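Imprimir esta entrada | Enviar por correo
Buscar en el diario... Ir
Contacto | © Diario de la fosa y el humedal | Volver arriba

Sábado 21 de enero

Me he levantado temprano, todavía con la bata puesta y el café en la mano, y he bajado a mirar el humedal como quien va a ver si ha nacido el ternero. Los carrizos están pardos y tumbados, como toca en estas fechas, y los he dejado así, porque todo ese rastrojo les sirve de manta a las raíces. En Kundton somos ya varias las casas que depuramos nuestras propias aguas con plantas, pero la mía fue la primera del camino y le tengo el cariño que se les tiene a los primogénitos, con sus manías y todo.

Lo de hoy era leer el contador, que lo tenía abandonado desde antes de las fiestas. Han pasado 2612 litros por la arqueta de reparto desde la última lectura y me he quedado un buen rato mirando la cifra, contentísima, porque con la casa llena de familia yo me esperaba bastante más. Será que por fin me hacen caso con la cisterna (¡tantos carteles escritos a mano tenían que dar fruto!) o será que los niños se han lavado menos de lo que decían, que también puede ser. Lo apunto aquí y en la libreta de hule, por si acaso.

La bomba es otra historia. La Zama lleva desde ayer haciendo un ruido como de garganta, un carraspeo cada vez que arranca, y yo me temo que sea la válvula de retención. La que tengo es de Říha, la misma que vino con la instalación hace 13 años, y no me ha dado un disgusto en todo ese tiempo, así que tampoco voy a ponerme a echarle la culpa a la ligera. He quitado la tapa, he limpiado el filtro con el cepillo viejo, he vuelto a cerrar y he esperado sentada en el cubo del revés a que el flotador subiera. Ha arrancado al segundo intento. El carraspeo sigue, un poco más bajito — o eso quiero creer.

Para llegar a la arqueta de salida hay que pasar por el cuartito que en casa llamamos Narnia, porque se entra apartando los abrigos del perchero, y allí dentro siempre hace más frío que en la calle. Son 47 peldaños contando los del huerto, y hoy los he subido y bajado tres veces: una por la linterna, otra por los guantes y la tercera porque se me había olvidado a qué iba. El agua de salida estaba clara y no olía a nada, ni a tierra siquiera. He llenado un frasco para mandarlo a analizar y lo he dejado en la repisa con su etiqueta. El año pasado los nitratos nos salieron un poquito altos y quiero ver si la capa de grava nueva ha servido de algo.

Después de comer he estado haciendo la lista de lo que hay que pedir para la primavera. Quiero plantar lirio amarillo en la orilla de abajo, que es donde el carrizo clarea, y me gustaría dejarlo hecho en abril, antes de que apriete el calor. También me hacen falta dos codos de tubería, una junta para la tapa y otro saco de grava fina, y preguntar de paso cuánto me cobrarían por vaciar la fosa, que el lodo ya va subiendo y no quiero apurar tanto como la última vez.

Mañana toca regar los frutales con el agua depurada, si no hiela, y repasar la zanja que va hasta el ciruelo, que con las lluvias se ha ido cegando de hojas. Es trabajo de rodillas y de azadilla, así que me pondré los pantalones color caqui, los de sarga, que tienen esa rayita en diagonal tan fina cuando se miran de cerca. Están hechos un rebujo, llenos de pliegues y de arrugas, y no pienso plancharlos para meterme en una zanja, faltaría más. Si termino antes de que se vaya el sol volveré a escuchar la bomba, y si sigue con el carraspeo llamaré para pedir la válvula nueva.

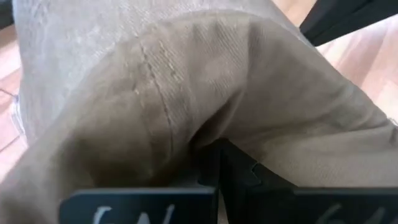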